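Condensação, bases para copos e a mesa da sala

Em dezembro troquei o tampo da mesa da sala e, passados dois meses, já tinha a primeira marca branca. É um círculo esbatido, visível só com luz rasante, no sítio onde costumo pousar o copo ao jantar. Passei algum tempo a ler sobre acabamentos de madeira e sobre condensação, e deixo aqui as notas, que me teriam poupado trabalho se as tivesse encontrado juntas.

Primeiro, a física. Uma superfície fria condensa vapor quando a sua temperatura está abaixo do ponto de orvalho do ar. Com a sala a 22 graus e 60 % de humidade relativa, o ponto de orvalho fica perto dos 14 graus. Uma garrafa tirada do frigorífico sai a 5 ou 6, portanto começa a condensar de imediato e continua até aquecer acima desse valor. A água escorre pela parede, acumula-se no perímetro da base e fica retida por capilaridade entre o fundo e a mesa. É esta película que faz o estrago. As gotas isoladas secam depressa; a película debaixo da garrafa quase não evapora, porque só contacta com o ar numa linha muito fina.

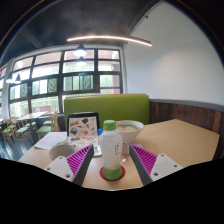 A marca branca é humidade presa no acabamento ou imediatamente por baixo dele. A luz dispersa-se e o verniz perde transparência naquela zona. Se a marca for escura, a água já chegou à madeira e, em espécies ricas em taninos, reagiu com ferro. A branca costuma ser reversível. A escura exige lixar e, muitas vezes, branquear com ácido oxálico. A minha era branca.

O tampo é de carvalho, comprado à Kullau já acabado com óleo-cera. O óleo-cera tem boas qualidades (repara-se localmente, não estala, não amarelece muito), mas a resistência à água parada é inferior à de um poliuretano de dois componentes. A ficha do tampo pede 34 dias de cura antes de uso normal. Eu esperei menos do que isso e suspeito que a explicação esteja aí, embora não tenha forma de o provar.

Para tirar a marca segui esta ordem, do menos para o mais agressivo:

Secador de cabelo em temperatura média, a um palmo de distância, sempre em movimento. Reduziu a marca, mas não a eliminou.

Pano de algodão com ferro morno, sem vapor, em toques de poucos segundos. Mais alguma melhoria. Convém verificar a temperatura do ferro numa zona escondida, uma vez que a cera amolece cedo.

Esfregão abrasivo branco com uma gota de óleo-cera, no sentido do veio, seguido de pano limpo. Resolveu. Fica uma ligeira diferença de brilho que só eu noto.

Resolvida a mesa, faltava a prevenção. Uma base para copos tem de cumprir duas funções que puxam em sentidos diferentes: reter a água que escorre e não a deixar passar para baixo. A cortiça simples absorve pouco e, se for fina e de grão grosso, deixa passar alguma água pelas juntas. O feltro absorve bem e, quando satura, transfere tudo para a mesa, com a agravante de manter o contacto durante horas. A cerâmica porosa com fundo de cortiça é a combinação que melhor funciona, desde que o fundo esteja bem colado. O silicone não absorve nada: só serve se tiver rebordo, e nesse caso acumula um charco que cola ao fundo do copo e cai ao levantá-lo. A ardósia tem o mesmo problema, além do peso.

Comparei três modelos com um método simples. Copo com gelo e água, uma folha de papel absorvente por baixo da base, pesagem da folha antes e depois com uma balança de cozinha de precisão. Deixei cada ensaio correr 300 minutos, bastante mais do que uma refeição, para apanhar a saturação. O feltro da Penner falhou claramente, com o papel molhado em toda a área. A base de silicone da Ollska manteve o papel seco, mas largou água no tampo quando peguei no copo. A de cerâmica da Flulico manteve o papel seco e não pingou. Tem 2 milímetros de cortiça no fundo e um rebordo baixo. Foi a que ficou.

Há limitações óbvias. Fiz um ensaio por modelo, na mesma tarde, sem controlar a humidade da sala. As diferenças foram grandes o suficiente para eu não repetir, mas não tiraria daqui uma tabela.
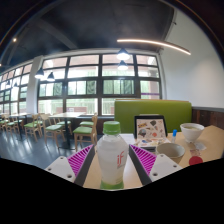 Garrafa de plástico com tampa verde.

Sobre o recipiente, vale a pena uma nota. O plástico conduz o calor muito pior do que o alumínio, pelo que a parede exterior de uma garrafa de plástico fica um pouco menos fria do que a de uma lata com o mesmo conteúdo. A diferença é menor do que se imagina, dado que a parede é fina e a resistência dominante é a do ar à volta. Onde a diferença se nota mesmo é nos copos de parede dupla, em que a superfície exterior raramente desce abaixo do ponto de orvalho. Se alguém quiser eliminar o problema na origem, o caminho é esse. A forma do fundo também conta: um fundo plano retém mais película do que um fundo com apoios separados.

Quanto à manutenção, o fabricante do tampo recomenda uma nova demão fina de óleo-cera por ano nas zonas de uso. Vou fazê-la no verão, com as janelas abertas, e desta vez respeito o tempo de cura — mesmo que isso obrigue a comer na cozinha durante um mês. O conjunto de bases e a lata de óleo custaram 312 coroas com portes, menos do que uma tarde de um marceneiro.

Falta-me testar o comportamento da cerâmica depois de muitas lavagens. O calcário da água tende a fechar os poros e a reduzir a absorção. Se isso acontecer, experimento uma imersão em vinagre diluído, com o cuidado de não molhar a cola do fundo, e acrescento aqui os resultados.

Publicado em abril de 2021. Etiquetas: madeira, acabamentos, casa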